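I never believed in the zip pouch cure for paper clutter. Every spring some website swears that a clear plastic pouch will fix your desk drawer, and every July the same drawer is back. Saranya Bangera talked me into trying it anyway. I'll give it a B minus, and these are the steps I'd bother repeating.

## 1. Pick the pouch

Get a clear one with a zipper in a loud color. Mine is red. Brimitz wants extra for theirs and I can't see what the extra buys.
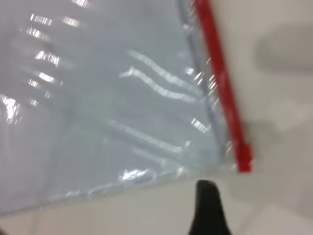

Skip anything sold as "archival" unless the package says what that means. You want to keep a phone contract until it runs out, and your grandchildren can live without it.

## 2. Sort first

The pouch won't sort for you, whatever the label promises. Pull staples you don't need, throw out the envelopes, and square the stack on a hard table. If it takes two hands to bend, split it in two.

## 3. Load it flat

Lay the pouch down and open the zipper all the way. Half open is how corners get folded. Slide the stack in short edge or long edge first, whichever side the opening is on.

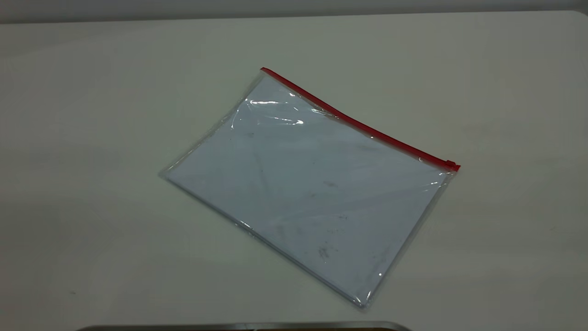 Leave a little plastic showing around the paper. A pouch stuffed to the seams is the one that splits, and I've lost 3 that way.

## 4. Close it

- Press the air out with your forearm, from the far side toward the zipper.
- Hold the corner where the zipper starts and pull the slider along with the other hand. Go slowly.

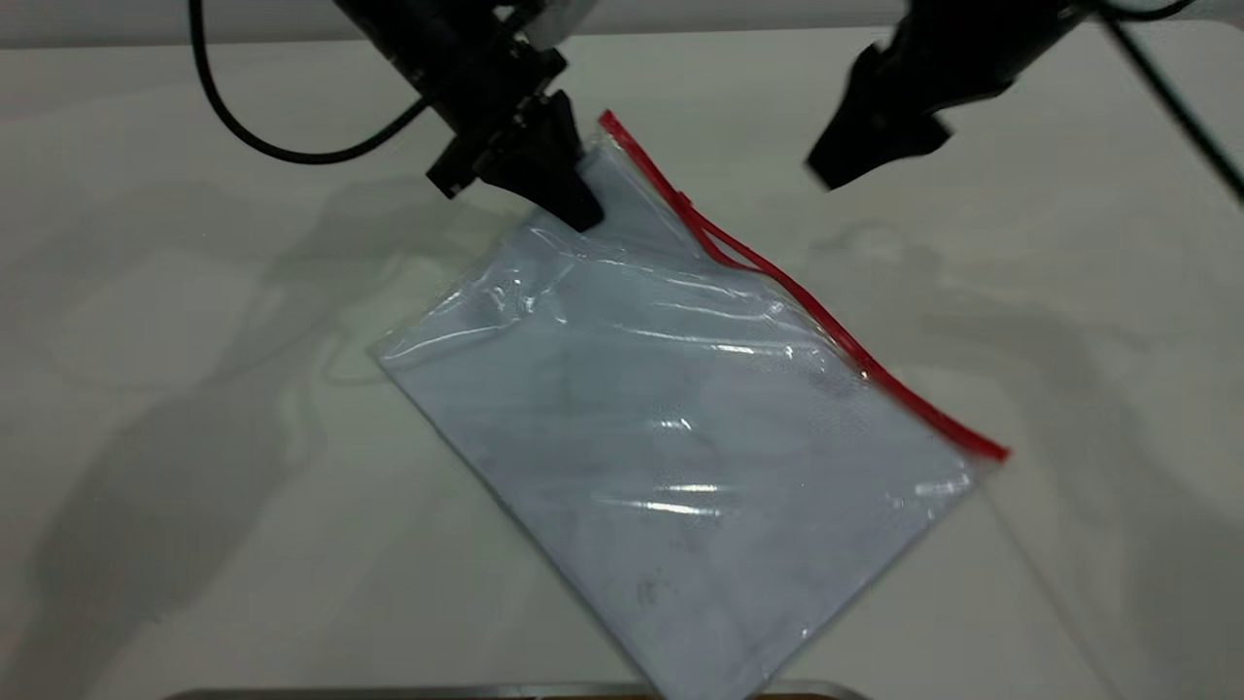 - Run a thumb down the zipper. If you feel a bump, open it and go again.

## 5. Store it

Carola Mühlbauer stacks hers flat, 7 to a shelf. I tried standing mine on end and they slumped within a week.
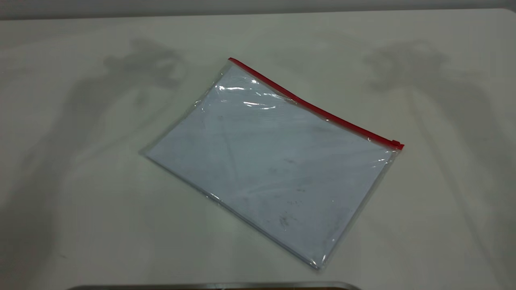
Put a label on the outside, in the margin, with a year on it. Clear plastic shows you the top sheet and that's all.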